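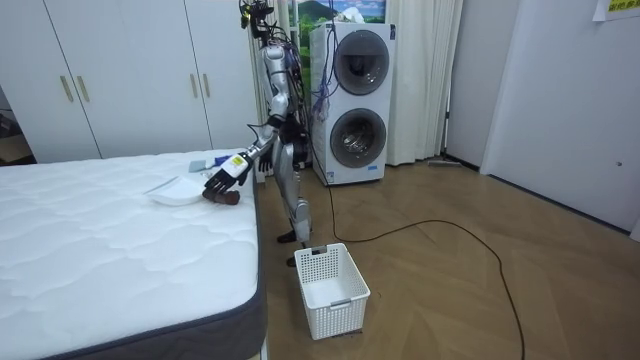
Can I sell at a weekend market and in my online shop from the same stock list? You can, as long as both are pointed at one stock pool in Wirby before you take your first sale.

Selling guides > Wirby > Pop-up and market sales

Posted in March by the Ovau shop desk
46 comments | 604 shares

Part 3: Setting up your pop-up till

I've run my little print and stationery shop on Wirby for a good while now, and I still do this set-up with a cup of tea and the guide open next to me. Give yourself a quiet evening for it, not the morning of the market (I've tried that, never again!).

Before you start, you'll want your shop login, your card reader and a phone or tablet charged up.

1. Log in and open Settings, then Places you sell. Your online shop is already there.

2. Tap Add a place and choose Pop-up. Give it a name you'll recognise later. Mine is called Bakhtiari, after the arcade where I have my pitch.

3. Under Stock, pick Share with online shop. The other choice, Keep separate, makes a second list that starts at zero.

Caution: don't switch from Keep separate to Share once you've made sales. Wirby adds the two lists together and you'll be selling cards you haven't got. I ended up with 1,654 items showing when the proper figure was 1,127, and spent most of a Sunday putting it right.

4. Set a holdback. It's the number of each item the website isn't allowed to sell while the pop-up is open. I use two for cards and one for framed prints.

5. Pair the card reader. Hold its button until the light blinks, then choose it from the list on your phone. If you're on the Gerkedano reader, pair it from inside Wirby and leave the phone's own Bluetooth menu alone.

6. Put through a test sale for a small amount, then refund it. Check the stock goes down by one and comes back up again.

7. Set your opening hours. The holdback only works between these times, so if you start selling at 8.30 put 8.30, even if the market says nine.

Note: prices follow the online shop unless you untick Same prices everywhere. I leave it ticked, but if you do a market-day discount, make it a discount code and not a price change, or your website customers get it too.

If the signal drops

Wirby keeps taking cash sales offline and sends them up once you're connected again. Card sales need a signal. While you're offline the website can't see what you've sold, so raise the holdback beforehand if your pitch is a bad one for reception.

Closing up

Tap End session before you pack the reader away, and wait for the green tick. Part 4 covers matching your takings to the bank.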